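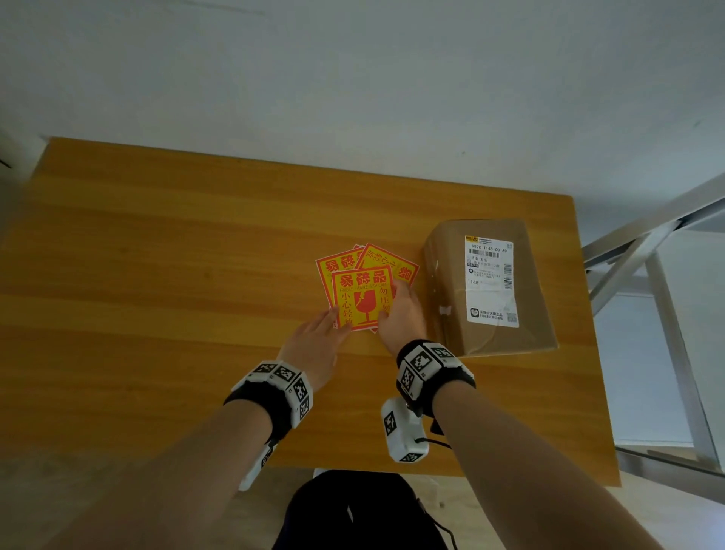

The Sticker Problem

Ask anyone who sells robot grippers what their product can pick up and you will be shown an egg. The egg has been the mascot of the trade for as long as I have been going to its shows. It gets lifted, it gets rotated, it gets set down in a little cup, and everyone claps. I have never once seen a vendor pick up a sticker.

Heikki Huttunen has a drawer full of eggs, the hollow plastic kind, handed out at booths. He keeps them next to the batteries. Huttunen runs the test bench at Dilthorpe, a small outfit that gets paid to tell warehouses which gripper to buy, and for the past season his bench has been given over to a job most four-year-olds would consider beneath them: take one sticker from a pile, peel it, put it on a cardboard box, press it flat.

"The customer wanted to automate the fragile labels," he told me on my first morning. "They thought it would be the easy part."

The easy part has so far used up 3000 stickers. They are yellow with a red border, and they have a cracked goblet in the middle and an instruction, in Chinese and in English, to handle with care. By my second day I had one stuck to my elbow and had stopped minding.

Three grippers were in the running. The Rakance is a two-finger parallel jaw, the sort of thing that looks like a very expensive pair of salad tongs. The Droseda has three soft fingers that curl around whatever they meet, like a sea creature that has been told to be polite. The Dufour is a suction head with a ring of small cups, and it hisses.

Before any of them got a turn, people had to do it. Dilthorpe's method is to record human hands first, so that there is something to compare the machines with and something for the controller to learn from. You strap a band to each wrist, and on each band sits a white block covered in black-and-white squares, which the cameras use to work out where your hands are. Then you sit down at a table and handle stickers.

I did 15 rounds. You become very aware of your thumbs. What I had thought of as one motion, picking up a sticker, is a small committee meeting: one hand holds the pile down at a corner while the other slides the top sheet off to the side, feels whether it has brought a friend along, and shakes the friend loose. I had no idea I did this. Huttunen played my recording back as two wandering colored lines on a screen and pointed at a little wiggle near the start of each one.

"That's you checking," he said. "Everybody does it. None of the grippers do."

The Rakance went first, and it went badly in an interesting way. Its jaws close with lovely precision on anything that has sides. A sticker has sides only in the legal sense. The fingertips came down on the table, closed on air, and lifted the air carefully to the box, where they pressed it into place. According to the log this was a success. The force sensor had felt the table and drawn its own conclusions.

With a pair of thin scraper tips fitted, the Rakance got much better, and by the afternoon it was catching a sticker by the corner more often than it missed. It also scratched the tabletop, which Huttunen recorded in a column of his spreadsheet headed "furniture."

The Droseda was the one I wanted to win. It is charming to watch, and it will pick up a whole parcel by the corners without denting it. Faced with a fanned-out pile of stickers, it patted them. It patted them again. Then it gathered all of them in one soft armful and offered them to the box like a bouquet. A software update came from the vendor overnight, and the next day it patted them more slowly.

That left the hissing one. Suction is the old, dull answer to flat things, and the Dufour took single sheets off a neat stack with no fuss at all. Then Huttunen messed up the stack, as he does with everything in the end. With the sheets overlapping at odd angles, the ring of cups would land half on one sticker and half on its neighbor, and up came both, hinged together and flapping. Shutting off 2 of the cups helped. Lifting with a slight tilt helped more. The tilt, I was pleased to learn, came from the human recordings, and may even have been mine, though Huttunen declined to confirm it.

Peeling was a separate misery. The backing paper has to stay behind while the sticker leaves, and every gripper needed a fixed edge bolted to the bench to do it over. The best of them, the Dufour again, got through 154 stickers in a row before it glued itself to its own hose. We all stood and looked at it for a while. Someone got the rubbing alcohol.

Then comes the box. Boxes in brochures are crisp and plain, with six clean faces. Boxes in warehouses are wrapped in clear tape that has wrinkled down the sides, and they already have a shipping label taking up the good part of the top. A person puts the fragile sticker beside the label without a thought. The controller, left to itself, was drawn to the shipping label as the flattest, brightest spot available, and covered the barcode with great care. Fixing that took longer than the picking did. The camera now looks for barcodes first and treats them as wet paint.

Dilthorpe's report to the customer is due in November. Huttunen would not tell me what it will say, but he had moved the Dufour to the good end of the bench, near the window, and the Droseda was back in its case. The Rakance was holding the door open, a task at which it had yet to log a failure of any kind.

I asked him what he would buy if it were his warehouse and his money. He thought about it for longer than I expected, peeling a sticker off his sleeve.

"Boxes with the warning already printed on them," he said, and went to reset the pile.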